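Category: Community News / Food and Drink

Bostcombe Supper Club Opens Its Doors for a New Season

2019-04-15
By Karthik Saha

BOSTCOMBE - The Bostcombe Supper Club is back for a new season, and this time it has a proper home. The club has taken over the old Ghumman grain store on the river side of town, and dinners will be served there every month through December. There is room for 80 guests at each sitting, twice what the church hall could hold, and the kitchen has a six-burner range that the cooks have been itching to use since they first saw it.

The club began when a few neighbors on Dadmont Lane started taking turns to cook for the street. Word got around, people brought their cousins, and before long the dinners had moved from back yards to the hall. Last season 139 people put their names down for the final dinner and a lot of them had to be turned away, which felt awful. The grain store should put an end to most of that!

"I walked in and the first thing I noticed was the light," said Hywel Price, who plans the menus. "The second thing was the pantry. We used to keep our onions in the coat closet at the hall, and everyone's scarf smelled of them by the end of the night. I'm so happy to have shelves."

The format stays the same. Each dinner has 3 courses, all set by the cook of the month, and everybody eats the same thing at the same time at long shared tables. There are no reserved seats, so guests sit where they find a chair and get talking to whoever is next to them. Bread goes out early and keeps coming. Vegetarian plates are cooked at every dinner, and other needs can be met if the kitchen hears by the Monday before.

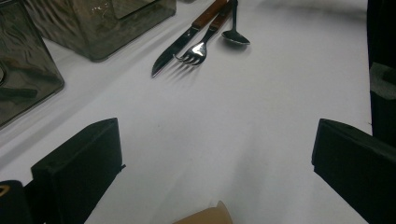

The opening menu leans on what is coming up in the fields right now. Price has planned a spring onion and potato soup to start, followed by slow roast lamb shoulder with mint and young carrots, or a big baked dish of leeks, white beans and sharp cheese for those who don't eat meat. Dessert is a rhubarb tart with custard - the same tart that caused a small traffic jam at the serving hatch last spring, when seconds were announced a little too loudly.

Later dinners will go further afield. A Bengali fish supper is planned for early summer, with mustard sauce, rice and a tomato chutney that has been in one member's family for a very long time. There will be a grill night in the yard if the weather is kind, a harvest dinner built around squash and corn, and a pie night that has already started arguments over lard and butter. The December dinner will have goose, red cabbage and singing, and the singing really is part of it, so come ready.

New this year are the Saturday morning kitchen sessions, open to anyone aged 8 and up. They are small and hands-on and cover the basics: how to make stock, how to rest pastry, how to joint a chicken without getting cross with it. Children need to bring a grown-up. Everyone takes home whatever they make, and aprons are there to borrow.

The club is also looking for growers. Anyone within a short drive of Bostcombe who has extra vegetables, fruit, herbs or eggs is invited to get in touch, even if it's only a bucket of plums. Growers are named on the menu card and get a seat at the table that month. Last year's best surprise was a trunk full of quinces, left at the hall door with a note reading "please."

Booking for the opening dinner is now open at the Fokero bookshop on Market Street, in person or by phone during shop hours. Seats for the following months will be released one dinner at a time. Guests may bring their own wine, and there is no corkage fee. The grain store has step-free entry from the yard side and parking behind the building.

Related items
Saturday Kitchen Sessions: What to Bring
Call for Growers: Spring and Summer
Rhubarb Tart, the Club Recipe
Getting to the Ghumman Grain Store
Looking Back at Our Last Night in the Church Hall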